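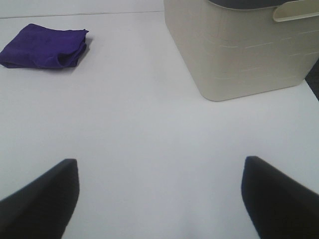
Figure 2. Plain white tabletop under even light.

4. How people talk about white

I went into this part of the study thinking color words would be the easy bit. I was wrong, and I have the notebooks to prove it! We asked 23 people in Pleltgate who had repainted a room in the past year to tell us what color they'd picked, and almost all of them said "white" and then kept right on talking (one woman went on for nine minutes, bless her). It was warm, or a bit chalky, or "like my aunt's kitchen," which I coded under memory after some back and forth with Asanka Gamage.

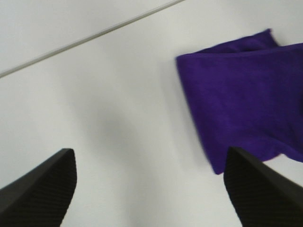

Gulyás argues that people reach for comparisons when the basic color word feels too thin, and I mostly buy that. Our talkers did it all the time with milk, paper and eggshells. What I didn't expect was how often they'd compare a white to another white in the same house, usually to complain. The trim didn't match the door, or the shelf made the ceiling look dingy. 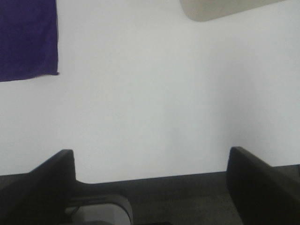
Grero and Draden would call these "neighbor judgments," and I've borrowed their term here, though I use it a little more loosely than they do. Four of our talkers wouldn't name a white at all until I asked what was next to it. I left those answers out of the word counts in Section 3 and kept them for the close reading, where they turned out to be my favorites.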